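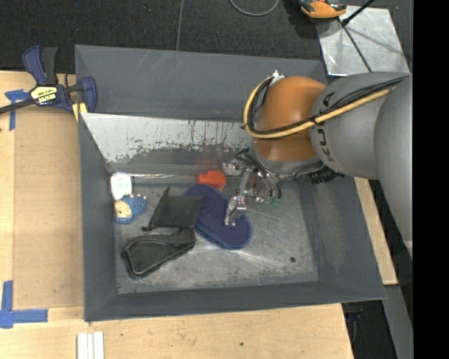 24 July 2024
Bin cell, Gustanby shop. Entry covers hose dress, bin seating and finger check.

Started from a controller alarm left over from the last run: collision detect on the wrist axis, no contact logged by the gripper. Jogged the wrist through its range at 5 percent with the program off. Motor current climbs at one end of travel, same angle each time. Hose loop is pulling tight there. The tan hose and the black cables share one bundle, so slack given to one gets eaten by the other.

Opened the bundle at the forearm, fed slack toward the wrist, closed it again. Re-ran the sweep, 30 cycles. Current flat, no alarm. Loop now stands a bit prouder on the wrist, so watch it on approaches close to the bin wall. Added a keep-out margin in the Clirnar planner for the back corner.

Bin: blue clamp at the corner was holding, but the bin had crept off the tape. Loosened, pushed back to the marks, retightened with the yellow pad under the jaw. Do not clamp bare on the rim. If the bin moves again, re-teach the bin frame before touching the pick offsets. Somebody (me, in October) did it the other way and lost an afternoon.

Finger: long one checked for bend against the square. Straight. Tip has a burr on one edge, dressed with a fine stone. Touch-off repeated 5 times, spread within tolerance. Air lines on the gripper reseated by hand, no leak heard.

Mixed items left in the bin for the test picks. The dark blue oval one is the awkward case: long, rimmed, and it lies diagonally with the black pouch over part of it. Tip comes down on it fine at low speed. Have not tried full speed.

Open:
- Order spare hose from Antal, same bore. Cut length 900 mm.
- Plidavik vision offsets not rechecked after the bin move. Do this first.
- Repeat the wrist sweep with the gripper loaded.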